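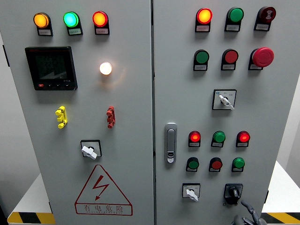 Yordanov wrote in to ask why I'd bother typing up a dead newsletter for model train people, and fair enough! I just love the thing. So this is the Prondton Signal Box set: 1372 reader letters, one plain text file each, plus an index. 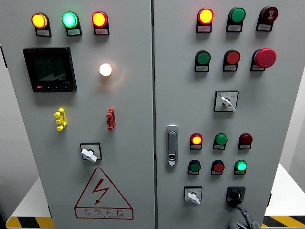
Vol. 7, p. 191

That's how every letter is cited, volume then page (the early ones skip page numbers, sorry).
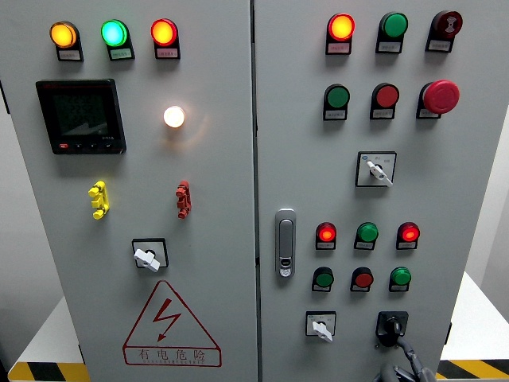
Letters about signal wiring are my favorites, and they get their own tag. People fought for years over lamp colors! If you want the order in your head, think amber, green, red, left to right in one row, and you've got the layout most of them swore by. Search "lamps" to find the fights.

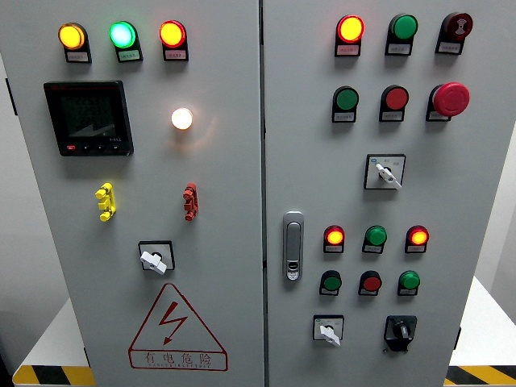
Known problems

Smudged words are marked with a question mark. File 1455 in the index is a typo.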